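Justenby, February

Forsberg Clinic Opens Evening Telephone Line for Patients With Stitches

Forsberg Clinic in Justenby is pleased to announce that its new telephone line for wound care at home is now open. The line is meant for patients who have returned home after an operation and have a question about their stitches, their dressing or the washing of the wound. It is open every evening until 10 p.m., and the call is free of charge.

During the trial period the line received 1,178 calls from 668 patients. Most of the callers wanted to know when they may take a shower again, and the second most common question was about itching. The nurses have therefore written a booklet of 36 pages, which the patient receives before going home. It can be had in English, Norwegian and Romanian.

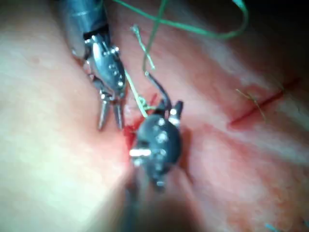
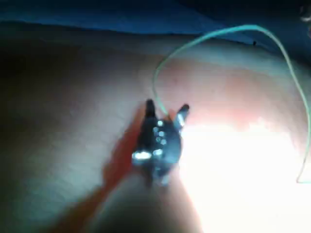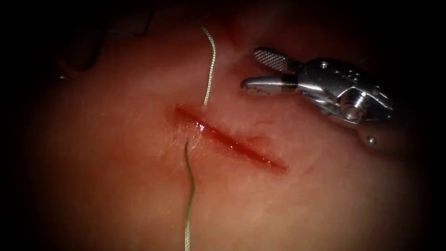
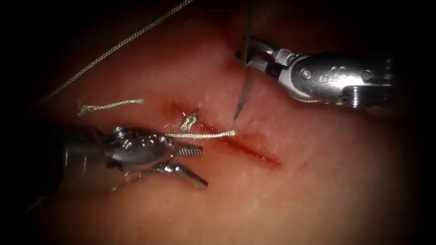

According to Margit Haugen, the first evenings at home are the most difficult, and a short talk is often enough for a person to sleep well. She would also like relatives to feel free to call, as they are frequently the ones who change the dressing.

The line does not replace emergency care. Patients with high fever or heavy bleeding should go directly to the hospital.

Press contact: Sneha Bhatt, Forsberg Clinic, Justenby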